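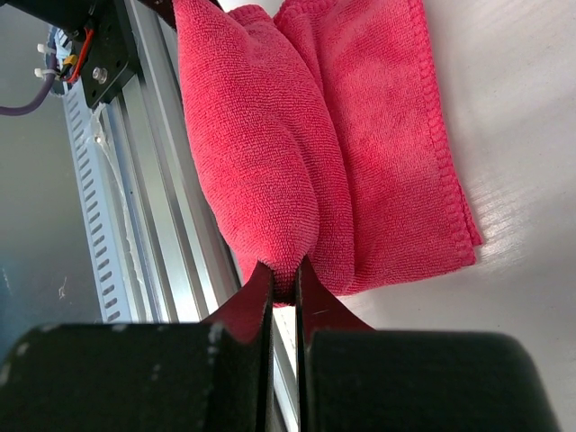

Harness racing fans in the valley have something to cheer about this fall. The Katton County board voted 5 to 2 late Monday night's agenda item through after months of talk, clearing the way for a four-year license that brings live racing back to Usteso Park in September.

The license covers 40 race days a season, with a first post time of 6:15 p.m. It also lets the track take bets on races run elsewhere, which the old license never did. That second part was what held things up, and it was still being argued over when the public comment period closed.

"I've been going to that track since I was tall enough to see over the rail," said Roxana Taipe, the park's general manager, who was hugging people in the hallway before the clerk had finished reading the result. "We have barns full of horses and drivers who've been hauling three hours each way to race. Now they can race at home!"

The track has been used only for training for the past several years. Horses have kept jogging there every morning, and the half-mile oval has been graded and watered all along, but the grandstand has stayed dark and the betting windows shut. The last live card drew 3910 people, a number that came up again and again during the hearing, mostly from those who were there and wanted everyone to know it.

Under the terms approved by the board, the track will pay the county a share of what it keeps from each bet, with a slightly higher rate on races shown from other tracks than on live ones. Part of that money goes into purses for horses bred in the state. The rest goes to the county's general fund, except for a set amount that pays for problem gambling services in the first year and is reviewed after that.

Alcides Mosquera, who trains a stable of pacers at the park, told the board that the purse money matters more than anything else in the agreement. Owners look at purses first, he said, and for a long time there has been no good answer to give them.

"I had a man call me about a two-year-old filly, a really nice filly, and he asked where she'd race," Mosquera said. "I had to say, well, not here. He sent her out of state. I'd like to be able to take that call again."

There were doubts, too. Board member Teófilo Londoño, who voted no, said he likes racing and hopes to be in the stands on opening night, but he doesn't think the county should lock itself into four years of bets on out-of-town races without a chance to look at the numbers partway through. He had asked for a review after the second season. His amendment failed, though two members who voted against it said they would be open to a yearly report.

Traffic on Quispe Road was the other sore point. Neighbors at the hearing described cars backed up past the feed store on big nights in the old days, and one wanted to know who would be directing them this time. The license requires the track to hire traffic officers for any card expected to fill the main lot and to open the north gate an hour before the first race.

Fuseini Nutsugah, who drives at several tracks in the region and grew up a short walk from the park, came straight to the hearing from a morning of training and an afternoon of sleep – his words – and got the biggest hand of the evening. He talked about the far turn, which he says is the fairest on any half-mile track he has driven, and about how well the sound carries there when the field comes off it four wide.

"You hear the crowd before you see it," he said. "I want the young drivers to hear that."

Work on the grandstand is already lined up. The lower seats will be replaced, the roof patched and the tote board rewired, and the paddock will get new lights. The track also plans to hire 327 people, most of them part time, for jobs ranging from ushers and kitchen help to betting clerks and an outrider. Applications open next month at the park office.

The state racing agency still has to sign off on the list of officials and the drug testing plan. Taipe said both have been submitted, and she expects an answer in time for qualifying races to begin in late August. If that holds, the opening card will have ten races, led by the Filturden Pace for three-year-olds. The race was last run the year the grandstand closed, and its silver cup has been sitting in a case outside the county clerk's office ever since.

Track historian Asuka Noguchi has been collecting old programs and photos for a display under the grandstand and would love to see more of them, especially from the 1970s, when the park's own records get thin. Items can be dropped off at the park office any morning before noon, and anything loaned will be copied and returned.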